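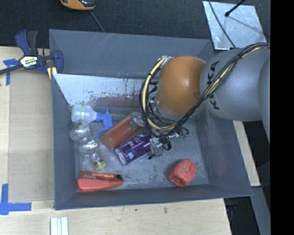 Sorting mixed bottles and cans held in one gray bin

Posted in: Household and Building Services > Storage and Disposal

Su-bin Shin

I am responsible for the supply room of a residential building with 60 apartments. Residents who move out are permitted to leave unopened or partly used household products with us, and these are placed together in a large gray bin with tall sides. The bin is then sorted by hand, and each item is either put back into use in the building, returned to the shelf for other residents, or discarded.

The arrangement has worked adequately for small numbers of items. In July, however, we received considerably more than usual, and the present method no longer appears suitable. I would be grateful for guidance on the following matters.

First, spray bottles, drink cans and plastic bottles currently share the same bin. I should like to know whether this is acceptable for a short period or whether they must be separated on arrival.

Second, many of the spray bottles are translucent and the level of the contents can be seen from outside, but the labels are often narrow, worn or partly missing. Our written procedure says only that "unidentified products should be handled appropriately," and this is of little help to the person doing the work.

Third, the floor of the bin has become scuffed. It is sound and does not leak. Is there any reason to replace it?

Our local collection service accepts rinsed plastic bottles and metal cans. It does not accept bottles with product remaining in them. Any advice on the order of work would also be welcome, as the staff member assigned to this task has one hour in the morning and must leave the room clear for deliveries.

Emil Lanz

I supervised a similar exchange room for several years and can offer the procedure that was eventually adopted there. It may require adjustment to suit your local rules.

Separation on arrival is strongly advised. Drink containers and cleaning products should not be held in the same bin, even for a single afternoon. A spray bottle lying on its side may leak through the trigger head, and the residue will then be on the outside of every can and bottle below it. Residents may also assume that anything found beside a beverage can is safe to handle without gloves. Two bins are sufficient for most buildings: one for food and drink containers, and one for everything else. The second should be kept in a locked room with ventilation.

With regard to the bin you already have, a deep container is convenient for receiving items and inconvenient for sorting them. The person sorting must lean over the wall and reach to the floor, and it is difficult to read a label at that distance. We asked staff to lift items out and stand them upright on a table covered with a washable mat before making any decision about them. Bottles should be lifted by the body and never by the trigger.

The order of work was as follows.

Put on gloves and open the window or switch on the extractor.

Remove anything that is cracked or visibly leaking and place it in a separate tray. Do not wipe it down at this stage.

Remove the drink cans. Empty cans go directly to the collection container. Full cans with an intact seal and a readable date may go to the shelf.

Stand the spray bottles upright and turn each nozzle to the off position, if it has one.

Read the labels. Products with a complete label go to the shelf or to the cleaning closet.

Set aside products with no label, or with a label that does not name the contents. These are hazardous waste for your purposes, whatever they may look like or smell like. Staff should be told plainly not to open them to find out.

Rinse the empty plastic bottles that held food or drink, replace the caps if your collection service wants them on, and send them for recycling.

On the wording of your procedure, I would suggest replacing the sentence you quote with this one: "A product whose label does not name its contents shall be placed in the locked tray and taken to the hazardous waste site. It shall not be opened, combined, used or given away."

We also kept a simple record sheet. In one year it listed 267 items, of which 93 were discarded. The figures were useful when we requested a second cabinet, and I would recommend beginning such a record now. Date, type of item and outcome are enough. Names and apartment numbers should not be entered.

Scuffing on the floor of a bin is ordinary wear. Replacement is necessary when the surface is cracked, when it has softened, or when it can no longer be cleaned. Wash it with warm water and a mild detergent after each session and allow it to dry before it is used again. Do not use bleach for this purpose if you cannot be certain what has leaked into it, as bleach can give off dangerous gas on contact with acids or ammonia.

Perkov

Agree with the above on keeping drinks apart. Shelf labels help as well. Ours were faded and residents put things back anywhere.

Bottles with rounded or bulging sides roll and take up more space than straight ones. Please store those in a crate with dividers.

The collection service in our area wants the trigger heads removed from spray bottles before recycling, as they contain mixed materials. Others accept them attached. Kindly check with yours.

Su-bin Shin

Thank you both. The replacement sentence has been submitted for inclusion in the building procedure, and a second bin has been requested for drink containers. The sorting table will be placed along the wall nearest the window.

One point remains open. Several residents leave refillable spray bottles that have been filled from a larger container, with a handwritten name of the product on tape. May these be treated as labeled?

Emil Lanz

I would not treat them as labeled. The handwriting tells you what someone intended to put in the bottle, and it gives no instructions or warnings. Place them with the unidentified products. If a resident is present when the bottle is handed in, the simplest course is to decline it and ask for the original container.

The empty refillable bottles may be kept for use by your own cleaning staff if their previous contents are known, provided they are thoroughly rinsed and given a complete new label before filling.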